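The Last Person in Town Without a Dishwasher

Celeste Louro has been washing dishes by hand for so long that people have stopped asking when she plans to quit. Her kitchen was redone last spring, with new counters, new sink, new everything, and the contractor left a gap in the plans for a machine. She filled it with a drawer for baking sheets.

"He called me twice to make sure," she says. "The second time he used the voice you use on somebody's grandmother."

She writes the household column for the Cladden newsletter, which goes out to 2,070 mailboxes, most of them attached to homes with dishwashers. In November she gave the whole page to the subject of sinks. It drew 46 letters, her record, beating the one on fitted sheets. A good part of them, she admits, were from the same man.

Her method has few rules and she breaks most of them while we talk. Glasses first, then plates, then bowls, then whatever somebody has burned. She doesn't fill the basin. She thinks a sink full of gray water is soup, and she was raised not to wash things in soup.

"Plastic is the one that gets you," she says. "A plate tells you when it's clean. A plastic bowl that's had salad dressing in it will lie to your face." Her test is a thumb dragged along the inside. If it squeaks, it's done. If it slides, back it goes.

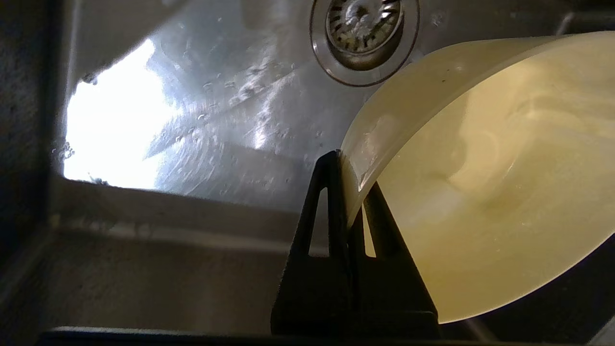 Dorota wrote in to say that all of this could be avoided by wiping the oil out with a paper towel before any water gets near it, and that she had been doing so since before the newsletter existed. Louro printed the letter in full. She has since adopted the paper towel and would like it known that she did so reluctantly.

On the steel itself she is calmer than I expected. New sinks make people nervous, she says. They buy a rack, then a mat to go under the rack, then a Skaltel protector grid that costs more than the bowls it's protecting the sink from. She returned hers. Steel scratches, and after a while the scratches all run together and you stop seeing them. She gives it about 150 dinners.

The strainer is another matter. She empties it every night, knocks it against the side of the trash can and scrubs the slots with an old toothbrush. Her husband's toothbrush, I ask? "It was," she says.

Sponges get a week. She used to keep one until it fell apart, out of thrift, and then she smelled a dishcloth at her sister's place on Carrilho Street and had what she calls a conversion. Now she buys the two-sided kind by the bag, and the rough side never goes near anything plastic, because it leaves a haze that no amount of soap will take off.

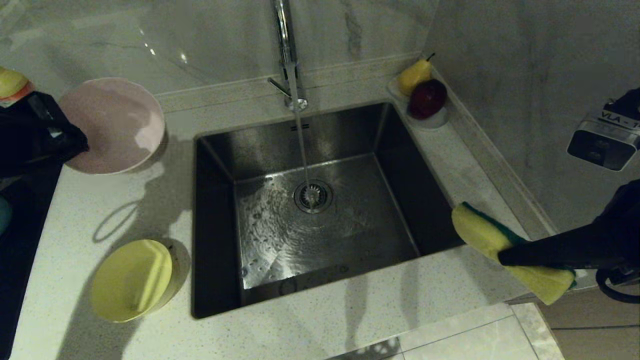 The tap is where she and the letter writers part ways. Louro likes it running, but thin, a trickle you could thread through a needle. The man with the many letters believes in two basins and a stopper, and has sent diagrams. She has pinned one to the pantry door.

"It's a very good diagram," she says. "I'd need another sink and a different marriage."

Drying she leaves to the air, with one exception for the faucet, which gets a towel last thing at night. She knows it's vanity. The water at her end of town is hard, and by morning every drop has turned into a little white ring. Vinegar takes them off, if you remember to buy vinegar.

I ask whether she has ever been tempted. Once, she says, on the Friday before a holiday, with relatives on the way and every pan in the house dirty. She got as far as the Aveck showroom, where a salesman walked her through the quiet models. She asked him what you do with the bowls that come out with a puddle in the bottom.

He told her you dry those by hand.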